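Kendulent Parcel Services
Receiving and Returns Working Group
Minutes of the meeting held in February 2023

Chair: Hanane Abdel Rahman
Represented: Receiving, Returns, Customer Accounts
Apologies: Facilities

1. Minutes of the previous meeting
Approved with one correction. Under item 3, "Tralter account" should read "Zidov account."

2. Returns backlog
The Chair reported that 218 parcels were awaiting entry at close of business on the day before the meeting, against 77 at the previous meeting. Most of the increase came from the Lamrani account, whose return period was extended after the holidays. Receiving asked whether Lamrani parcels could be held separately. Customer Accounts was opposed — the contract requires entry in order of arrival. No change was made.

3. Scanning procedure
Returns noted that entries are still being made by hand when a label does not read on the first attempt. It was agreed that staff will scan a second time, with the label flat and facing up, before typing any number. Typed entries are to be initialed on the daily sheet.

Customer Accounts asked that the printed shelf code be checked against the system record where a label carries one. Agreed for a trial period ending in May.

4. Receiving room
The group discussed the table used for scanning. Parcels waiting to be scanned are kept at the far end, against the wall, and the person scanning works from the near end.

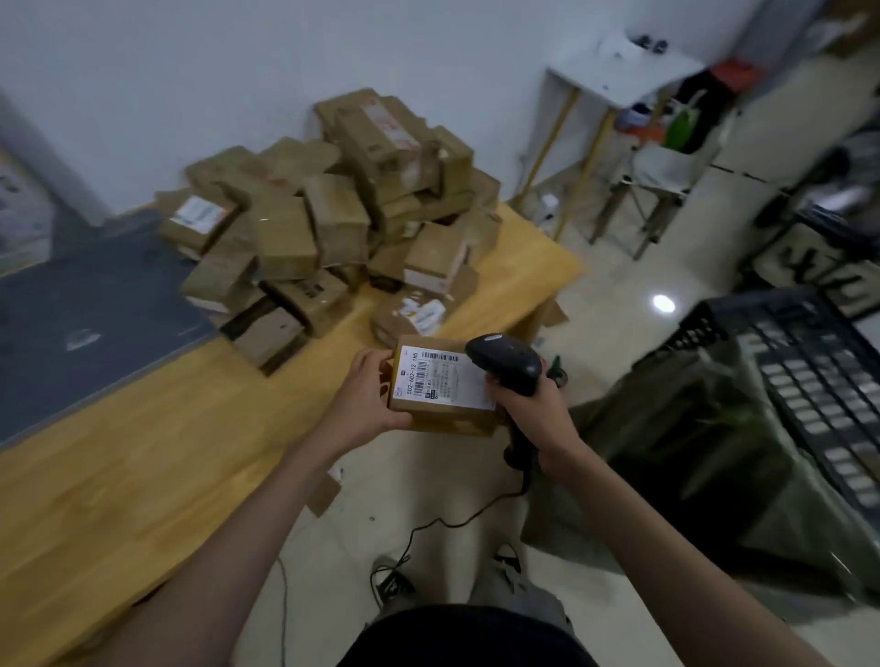 Receiving proposed shelving along the wall so that small boxes need not be stacked on the tabletop. Facilities had supplied a written estimate of roughly $800, fitting included. The Chair asked for a second estimate before approving the expense. Returns asked that the scanner cable be kept off the floor where people walk — a clip under the table was suggested and accepted.

5. Zidov labels
Deferred.

6. Actions
Receiving: obtain second shelving estimate; fit cable clip.
Returns: issue revised scanning instruction to all shifts.
Customer Accounts: confirm return period with Lamrani in writing.

The meeting closed at 4 p.m. The next meeting will be called by the Chair.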